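Clekville Help Board > Workshop and lab > Buying equipment

Budget for a two-arm table cell, what do I forget?

Karagiannis
27/12/2018

Hello to all. I must hand in the equipment plan for our small lab before April. We want to have one enclosed table with two arms for cleaning tasks: dustpan in one gripper, brush in the other, paper scraps on the table and a bin at the back. For the arms I have already an offer from Wernstead, with 11 weeks of delivery. The rest of my list is very short and this makes me nervous. What else costs money in such a cell? 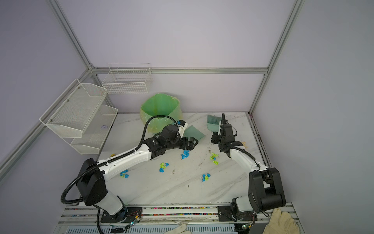

Page 1 of 2

Omemness

Your list is short because you only wrote the things with a motor. We made the same mistake and our second order was bigger than I like to remember. Start from the frame. Aluminum extrusion is not expensive per meter, but the brackets, the panels and the cutting are, and you need a strong rail at the front if both arms shall stand on it. 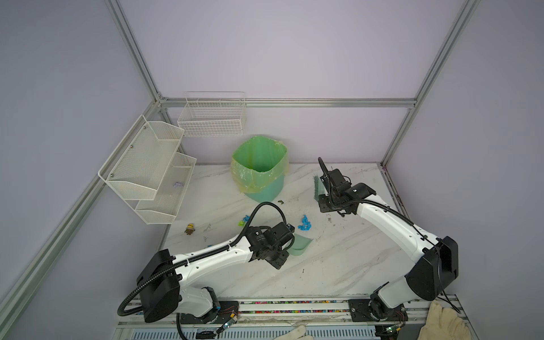 After the frame I would plan the cables. A corrugated hose along each arm needs enough length for the full reach, and a spare one should be in the cupboard. Ask the seller if the hose is included in the offer – with ours it was not.

Then the table top. Please do not choose it only by price. A pattern with veins looks nice, but small crumbs are harder to find on it, for people and also for software.

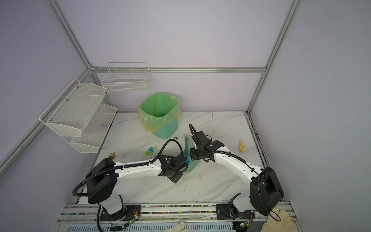 Two grippers, one dustpan, lined bin at the back wall.

My order of work for the budget would be:

1. Arms, grippers and base plates, in one offer from one seller. Ask for the price of spare gripper fingers at the same time.

2. Frame, panels, rail and table top. Draw the reach of both arms on paper first, and put the bin and the wall baskets in the drawing too.

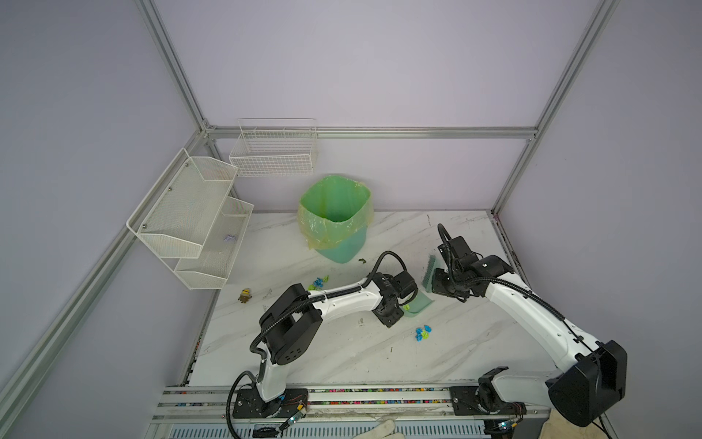 3. Consumables. Dustpans, brushes, bin bags, gloves. They are cheap, but we spend on them each month, so give them an own line.

4. A reserve. I take 27 percent, my boss wanted less.

bench_hand_2

Get a quote from a second seller. 11 weeks is long. Also check if shipping is in the price.

Karagiannis

Thank you both. The hose is really not in the offer, I asked today. I will add the reserve and see what they say.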